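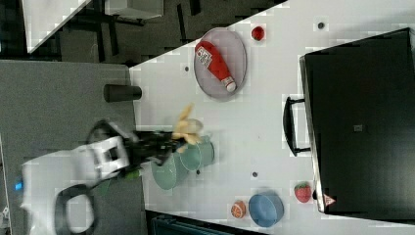
Can a robot arm clear a kitchen table by itself yet?

Tirkstead_Tinkerer
Clearing a few things it has practiced on is doable now, and it's so fun to watch! Mixed clutter is much harder — a pot and a piece of fruit need totally different grips. Expect it to be slow, and stay nearby.

clarkelton2
I've read 121 posts on this and I'd still wash up by hand lol

Brenthorpe Bench
Agree with the first reply. Try soft, light items first, then add one new shape at a time. Mine still hates bowls!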